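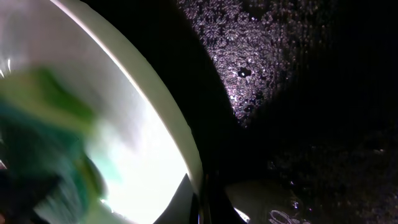
Slide 4. Wrist view: white dish, something green and blurred over it, dark speckled surface to the right.

Leave it up a few seconds. Ask who would sign off on a grip from this view.

The Bellamy guideline wants "adequate visibility of the workpiece." Adequate for whom? Imani Mercado asked that in Prunden in May and got a shrug.

My gripes, quickly:
– Blur. The draft has no limit on it. Ours at Iltville does: if the edges of an item are smeared, slow down and look again.
– Glare. White dish, dark background, one exposure setting. Good luck.
– The 200-page annex. It spends 2 pages on cameras. I checked twice.

Thaddeus will say the checklist covers this. It has 140 items – ask him which one.

Don't get dragged into the Botovberg numbers here, they come on slide 6.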